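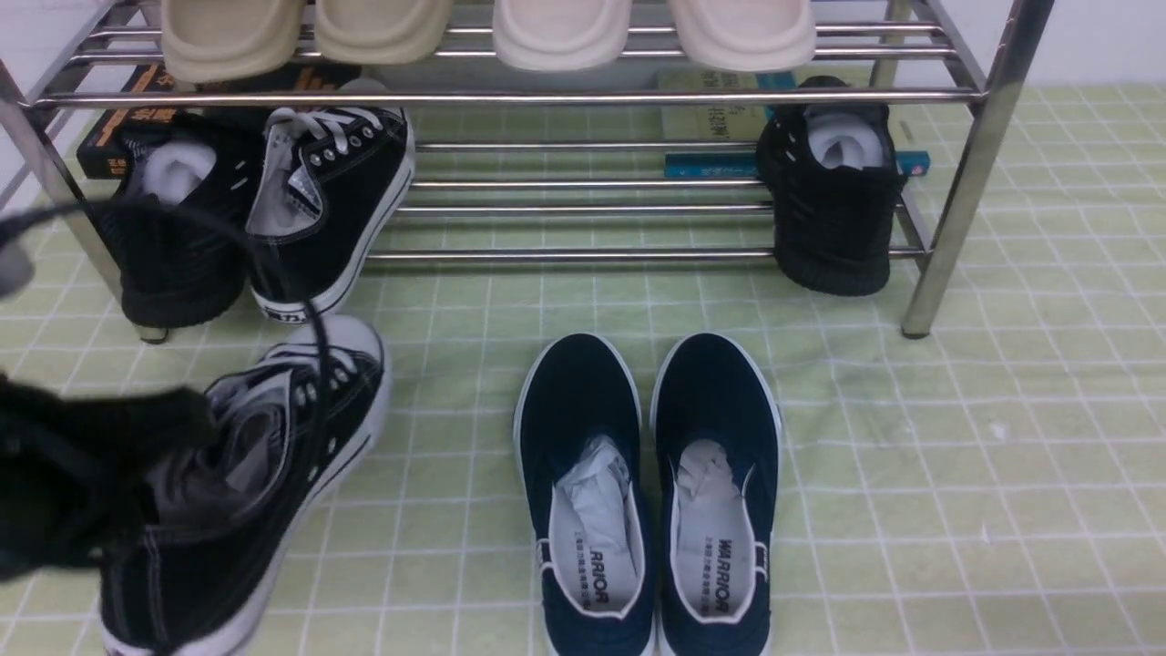 Two pairs of slide sandals on the top tier of a steel rack.

Shoe racks: frequently asked questions

29 Nov 2003
Calari technical desk

The answers below apply to the Tendon and Brokus racks. Parts for the older Manolakis rack are covered in a separate section near the end. Assembly instructions are supplied in the carton and are not repeated in full on this page.

GENERAL

What is the difference between Tendon and Brokus?

Tendon is a welded rack. The end frames arrive complete and the tiers are bolted between them. Brokus is a push-fit rack, in which each rail enters a plastic socket and is held by friction. Tendon is heavier, takes longer to put up and does not loosen with use. Brokus can be taken apart without tools and is the better choice if the rack has to be moved from house to house. The two systems do not share any parts apart from the feet.

Are the rails solid?

No. All rails are drawn tube. Solid bar of the same diameter would add a good deal of weight and very little stiffness, as the material near the centre of a bar does little work in bending.

Is the steel magnetic?

Tendon rails are weakly magnetic or not magnetic at all. Some lengths attract a magnet near the bends, where the metal has been worked cold. Brokus rails are plated mild steel and attract a magnet strongly along their whole length. A magnet is therefore a fair way of telling the two apart if the label has been lost, but it is not a test of quality.

What load will a tier carry?

A Tendon tier is rated at 8 kg, spread evenly. The rating is set by sag at mid-span and not by breakage. A tier loaded well past the rating will bow and may not return to straight. Brokus tiers are to be loaded with shoes only. Neither rack is a seat or a step.

Can I use the rack for things other than shoes?

Folded towels and light boxes are acceptable on Tendon. Plant pots are not recommended on either rack. Water and fertiliser collect where the pot touches the rail, and the mark they leave is difficult to remove.

SIZES AND SPACING

How wide should the rack be?

Measure the footwear in pairs, side by side, at the widest point of the sole. Allow a finger's width between one pair and the next. Men's walking boots take up far more width than most people expect, and a household with several pairs should plan the bottom tier around them.

Why are the tiers sloped on some racks and flat on others?

A sloped tier lets a shallow rack hold a long shoe, with the heel hooked over the rear rail. Flat tiers suit sandals, slippers and anything else without a defined heel, which tend to slide forward on a slope. Tendon tiers can be fitted either way by choosing the upper or lower rear hole. Brokus tiers are flat only.

How much height is needed under the lowest tier?

Enough to get a brush head beneath it. If the space is to be used for storage as well, bear in mind that grit falls from the tiers above. Paper and books kept there should be covered or moved before the rack is cleaned.

Will it fit over a skirting board?

The rear legs are upright, so the rack stands off the wall by the thickness of the skirting. If the rack is to be fixed to the wall, use the spacer in the fixings bag to fill the gap. Do not pull the frame back against the wall with the screw. This twists the end frame and lifts a front foot.

Can racks be stacked?

Two Brokus racks can be stacked with the joining pegs. The upper rack must then be fixed to the wall. Tendon racks must not be stacked.

ASSEMBLY

The rack rocks. What should I do?

First check that the floor is level. Turn the rack end for end. If the rock stays at the same corner of the room, the fault is in the floor, and the adjusting foot should be wound out at that corner. If the rock moves with the rack, slacken every bolt by half a turn, press down on the top tier with both hands, and tighten again from the bottom upwards. Nearly all rocking in a Tendon rack comes from tightening the top bolts first.

How tight should the bolts be?

Hand tight with the short key supplied, then a further quarter turn. A longer key gives too much leverage and will strip the thread insert. Stripped inserts can be replaced, but the tier has to come off.

A Brokus rail keeps coming out of its socket.

Look inside the socket for swarf or a flake of plastic. Clear it, wipe the rail end dry and push home with a slight twist. If the rail still comes out, the socket has stretched and must be replaced. Glue is not advised. It holds for a time and then makes the socket impossible to remove.

Can I cut the rails down?

Tendon rails cannot be shortened, as the end fittings are welded on. Brokus rails can be cut with a fine hacksaw. Remove the burr inside and out, and seal the cut end with clear lacquer. A bare cut end will rust inside the socket, where it cannot be seen.

CLEANING AND RUST

How should the rack be cleaned?

Warm water with a little washing-up liquid, applied with a soft cloth, then plain water, then a dry cloth. Drying is the step most often left out. Hard water leaves a white bloom on bright metal, which can be taken off with diluted white vinegar and rinsed.

Which cleaners should be avoided?

Bleach, silver dip, and any cleaner containing salt or chloride. Wire wool must not be used on either rack. On stainless steel it leaves particles of ordinary iron behind, and these rust within days. On plated steel it cuts through the plating.

Can light scratches be polished out?

On Tendon, fine scratches can be reduced with 400 grit wet-and-dry paper used wet, followed by a metal polish on a cloth. Work along the rail and never across it. The repaired area will not match the original finish exactly. Do not attempt this on Brokus rails. The plating is too thin.

I thought stainless steel did not rust. Why are there brown spots?

Stainless steel resists rust by means of a very thin oxide layer that reforms when it is damaged, provided that air can reach it. Under wet mud or a salt deposit the air is shut out. The usual causes in a hallway are road salt from winter boots, iron dust from a nearby workshop, and damp leather left standing on the rail. Light spotting is on the surface and will come away with a non-scratch pad and a cream cleaner. If pits remain after the brown has been removed, they are permanent - though they rarely affect strength.

Can wet shoes go on the rack?

Yes, on the lowest tier, so that they do not drip on other shoes. Open rails allow air to reach the sole, and shoes dry more evenly than on a solid shelf. Put a tray underneath if the floor is wood. Keep the rack away from radiators. The heat does no harm to the steel but it will crack leather and can distort foam soles.

Do the rails mark soft soles?

They can. Foam and crepe soles take a shallow groove if they are left on narrow rails for months, more so in a warm room. Most grooves recover when the shoe is worn. For long storage, lay a strip of card across the rails or store the shoes on their sides.

FLOORS

Will the feet mark my floor?

The standard feet are a grey non-marking compound and are suitable for tile, sealed wood and laminate. On sheet vinyl and other soft floor coverings a long-standing load can leave a dent, and some rubber compounds stain vinyl yellow. Wide feet, pack of four, are available for these floors. Lift the rack to move it - do not drag it.

SPARES AND THE MANOLAKIS RACK

Are parts still available for Manolakis?

Feet, bolts and end caps are available. Rails and end frames are not. Production stopped in June and the remaining rails were sold as complete racks. The current Tendon bolts have the same thread and may be used in their place.

How do I find the part number?

It is printed on the label inside the left-hand end frame. Order sockets and feet by part number and not by description, as two socket diameters have been made. Part 59 is the standard foot for all three racks.

Is there a minimum order?

No minimum for household customers. Trade orders for end caps are supplied in bags of 500 and cannot be split.

Can spares be returned?

Unused parts in a sealed bag can be returned. Cut rails cannot.

Questions on fitting or spares: write to the Calari technical desk, quoting the rack name and part number.
Copyright Calari 2003. All rights reserved. Back to top

This site uses cookies to remember the contents of your spares list. To accept them, continue browsing.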